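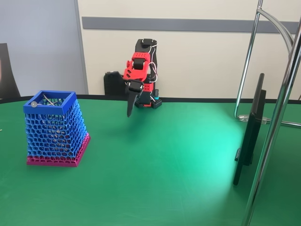 Planner still refusing to admit that the gripper can point straight down. I spent the morning in the joint limits file, where past me had left a comment saying "fix later", undated and unsigned, the coward. Changed the wrist limit, restarted Drirnow, and watched it spend 32 seconds planning a reach of a few inches. The detector is no better. It wants the silver disc on the corner of the basket's blue rim, but the honeycomb gives it 164 candidates and it is keen on all of them. The glare across the green mat scores highest – a very confident disc, apparently.

Unathi thinks I should mask the bright patch and drop the sampler from 4,000 points. Győző thinks I should rewrite the lot, but he thinks that about the kettle.

Logged five runs before tea. Masking tomorrow, then the limits again, then the comment.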